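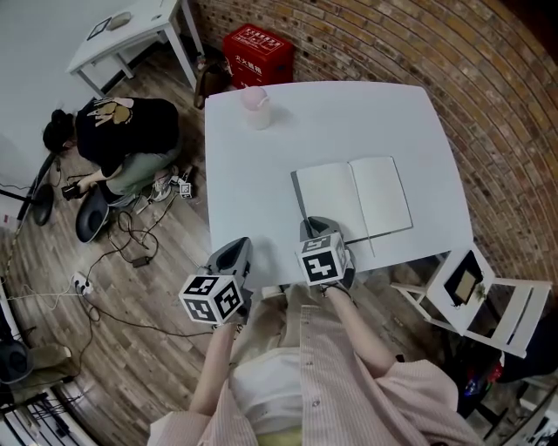
A gripper in each hand at the white table, notebook open

Fleltari hand-held gripper pair – review, with a moan about guidance

Had the pair 14 weeks now. Two grey plastic grippers, a printed marker cube on top of each, plus the booklet. Reviewing the booklet as much as the kit as it's the booklet people keep emailing me about.

First the kit. Grip is comfortable, curved body sits well in the palm. Small hands fine, Seraina Bühler has the smallest on our team and got on with them straight off. My wrists ached after a long morning. Trigger a bit stiff on the left one, eased off by week three. Cubes are firmly fixed and haven't shifted, which matters more than anything else on the spec sheet. If a cube moves you've lost the session.

Now the booklet. "Good Practice for Hand-Held Demonstration", ten pages, English and German. Written by someone who's done the work, mostly. What it asks for:

Check the cubes before every session. Clean, flat, no scuffs, no thumb over a face. Yes. Do it.

Clear the table except for what the task needs. We're half good at this. A cup with a lid always seems to end up at the back. Booklet says log anything left out – fair enough, one line in the log, takes seconds.

Start and stop from the same resting place near the table edge. Sensible but it never says how near. Kilian Fuchs starts well in, I start right at the edge, and our recordings don't match. We've put tape down at Flultbridge since. Should of done it in week one.

Cables off the floor or covered. Agree completely and we are the worst offenders, long runs of black and white lead across the floorboards to a power strip. Nothing in the booklet about what sort of cover though, or how far a walkway should be from a strip. Poor. This is the one bit where somebody could get hurt and it gets two sentences.

Second person keeps low and out of the working area. Good rule. Doesn't say who has the right to call a stop. We decided either person can, at any point, no reasons asked. Johanna Brunner wrote it on the wall.

Consent and privacy – half a page, decent. Ask before recording, say what is kept and for how long, cover family photos and paperwork. Would like a sample form. Genji Shibata made us one, one side of A4, happy to share.

Breaks. Booklet says ten minutes in every hour. Stick to it, my numbers for dropped objects go up badly when I dont.

Compared with the Rüegg set we had before: Rüegg grippers lighter, trigger nicer, but the guidance was a single sheet and the cubes came loose twice. Would not go back. Wellus do one as well, not tried it.

We've logged 3,000 recordings on this pair. Lost a few early ones to mucky cubes, hardly any after we made the check compulsory. Make of that what you will.

Things I'd change for the next edition:
– a distance for the resting place
– a proper page on cables and trips
– who calls stop
– blank consent form
– a checklist that comes out of the binding, ours is falling to bits

Emailed all that to Fleltari. Notburga Kaufmann on their support desk answered next day, said a new edition is planned for April and asked for our tape measurements. Sent them.

Four stars for the grippers. Three for the booklet, four if the cable page turns up. Spare cubes are sold seperately by the way, get a set with your order as postage on its own is daft.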